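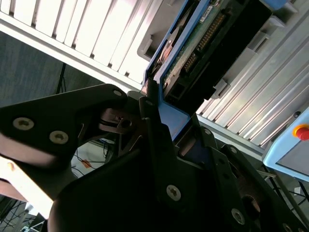
Freitagabend, und ich sitze endlich mal wieder am Basteltisch statt vor dem Fernseher. Seit Juni schiebe ich diese Kiste mit Elektronikkram vor mir her, die mir Marlene Cavalcanti beim Auszug überlassen hat. »Nimm mit, sonst landet es auf dem Wertstoffhof« — na ja, so kriegt man mich halt immer. 30 Euro wollte ich ihr geben, sie hat mir stattdessen noch eine Tüte Schrauben dazugestellt.

Meine Schwäche sind ja Einschübe. Diese Teile mit Kunststoffrahmen, Platine drin und einer langen Reihe goldener Kontakte, die man irgendwo hineinschiebt, bis es klackt. Am liebsten mag ich die mit blauem Rahmen, Blau zu dunkelgrüner Platine sieht einfach toll aus! Wozu sie mal gehört haben, weiß ich in den seltensten Fällen. Laufwerk, Modul, irgendwas aus einem Schaltschrank? Auf den kleinen weißen Aufklebern steht meistens so winziges Zeug, dass ich selbst mit Lupe aufgebe.

Sortiert wird bei mir ziemlich stur. Kabel nach links, Netzteile in die Bananenkiste, alles mit Kontaktleiste kommt in ein eigenes Fach. Die Pins fasse ich grundsätzlich nicht an, immer nur den Rahmen. Hab ich früher anders gemacht und mich dann gewundert, warum beim alten Rekorder plötzlich nichts mehr ging (mein Bruder erinnert mich bis heute gern daran). Zum Entstauben reicht ein weicher Pinsel, und an verbogene Stifte gehe ich nur morgens, mit Kaffee und ruhiger Hand.

Das Fach stammt übrigens aus einem Schubladenschrank von Mondari, gebraucht gekauft und sauschwer. 16 Schubladen, zwei davon klemmen. Da muss ich noch mit Kerzenwachs ran. Beschriftet habe ich bisher genau eine, und da steht »Diverses« drauf, was mir vermutlich keinen Meter weiterhilft.

Falls jemand von euch Schubladengriffe übrig hat, so die schmalen aus Metall, meldet euch gern in den Kommentaren. Mir fehlen noch drei.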